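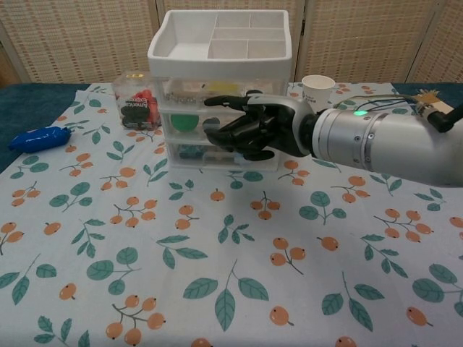
When will Grakville decide whether to buy robot hands for its parts rooms?
A decision is expected in September, after the purchasing office has compared two bids and set a maintenance budget.

Jun 15, 2019

Grakville is planning its first purchase of robotic arms with jointed hands, meant for sorting and fetching small items from drawers and trays in the town's repair shops.

The purchasing office has received bids from Panasiuk, which sells arms and hands as one package, and from Kasia, a smaller supplier that offers the hands separately. Both bids cover 3 units. The town would place two of them at the Gromalham depot and keep the third as a spare.

Under the draft plan, the equipment would be paid for over 19 months. Spare fingers, wiring and control boards are listed on a separate line, and the office wants a fixed price for those parts before it signs anything. It has also asked both suppliers to state how long a hand would be out of service for a repair.

Staff training is the other open item. The draft sets aside roughly 27 hours for each operator, and the Panasiuk bid includes that time. Kasia would charge for it by the day.

Small drawer units and divided trays already in use at the depot would stay. The office said replacing them would add to the cost and could be looked at again in next year's budget.

Written questions from residents are being accepted at the Grakville purchasing office. Copies of the draft plan are available at the front desk.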